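4. Setting up and first wash

This section covers the Mandivier 266 slimline dishwasher once it has been levelled and connected to the water and the drain. If the machine is still on its transport base, go back to section 3.

4.1 Before you switch on

1. Check that the tap on the supply hose is fully open.
2. Take out the foam blocks from the upper and lower baskets. There are two in each.
3. Spin both spray arms by hand. They should turn freely without touching the baskets.
4. Remove the film from the control panel.

Caution: Do not stand or sit on the open door. The hinges are not made to take a person's weight and the machine can tip forward if it has not been fixed to the worktop.

4.2 Setting the water hardness

The built-in softener has to match the water in your area. Your water supplier can tell you the hardness, or you can use the Prumelau test strip in the document bag.

1. Press the power button.
2. Hold down the Programme button until the salt light flashes.
3. Press Programme again to move through the levels. The display shows H0 to H6.
4. Stop at the level given for your water in the table on the back cover.
5. Press the power button to save. The display goes dark.

Note: At H0 the softener is off and the salt light stays off as well. You do not need to add salt at this level.

4.3 Filling the salt container

Fill the container just before you start a wash, so that any spilled salt water is rinsed away.

1. Lift out the lower basket and unscrew the cap in the floor of the machine.
2. First time only: pour in water until the container is full.
3. Fit the funnel and add coarse dishwasher salt. Some water will spill over.
4. Wipe the thread clean and screw the cap back on tightly.
5. Start the Rinse programme straight away with the machine empty.

Caution: Never put detergent in the salt container. It will ruin the softener, and this kind of damage is not covered by the guarantee.

The salt light may stay on for a few washes after filling. It goes out once the salt has dissolved.

4.4 Rinse aid

1. Open the round lid next to the detergent drawer.
2. Pour in rinse aid up to the MAX line. Desolex liquid and other liquid brands can be used.
3. Wipe up spills with a cloth, or there will be too much foam in the next wash.
4. Close the lid until it clicks.

The dose is set to 2 at the factory. Raise it if water drops stay on glasses. Lower it if you see bluish streaks.

4.5 Loading

Scrape off bones, peel and leftovers. There is no need to rinse under the tap.

Put plates in the lower basket, facing the middle. Bowls go at a slant so that water can run off. Cups and glasses go upside down in the upper basket. Keep plates and bowls apart from each other, as water cannot reach surfaces that are pressed together.
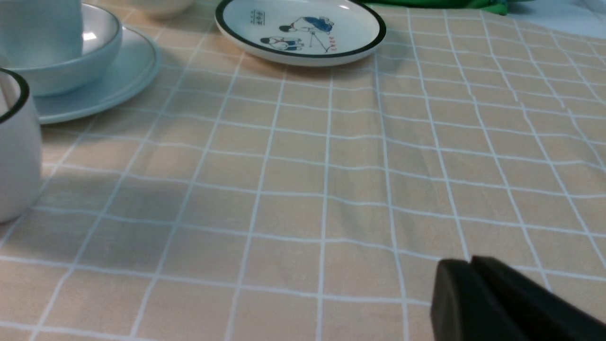 Can I put hand-painted or glazed pottery in the machine?

Only if the maker marks it as dishwasher safe. Glaze without this mark can turn dull or crack over time, and painted patterns may fade. Wash such pieces by hand in warm water.

Do not load wooden boards, cast iron, cutlery with glued handles, or anything stained with ash, wax or paint.

4.6 Running the first wash

1. Put a tablet or one measure of powder in the detergent drawer and close it.
2. Turn both spray arms once more to check that nothing tall is in the way.
3. Choose Intensive 70.
4. Press Start and close the door within four seconds.

The machine pumps for a short while before it takes in water. A knocking sound during filling usually comes from the house pipes.

When the programme ends, leave the door ajar and let the dishes cool before you unload. Empty the lower basket first, so that drips from above do not fall on clean plates.

Note: If the display shows E1, no water is coming in. Check the tap and look for a kink in the hose. For all other codes, see section 7 or contact Polishchuk Service and quote part list 1431.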